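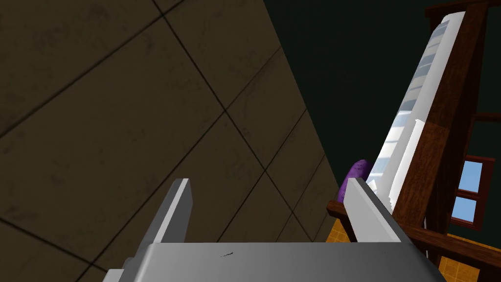

Drukix site visit, simulation group
March 27, 2026

The second half of the visit covered data generation. Drukix collects most of its training examples in a simulator, with the viewpoint fixed to the gripper. Operators steer a parallel-jaw gripper through rendered rooms toward small objects and record each attempt as one episode.

Scenes come from a layout tool named Briltolow, which swaps surface textures, furniture and target objects between episodes. The group had 42 room layouts in use. Each target is attempted from 5 starting poses, including steep angles where a finger partly hides the object. Those episodes are kept in the set.

Episodes pass through a filter, Bangash, that rejects any run in which the gripper penetrates a solid surface for more than 3 time steps. Rejected runs are stored for 365 days and then deleted.

We asked about transfer to hardware. The first comparison on a physical arm is planned for May, at the Grasico site. No figures were available.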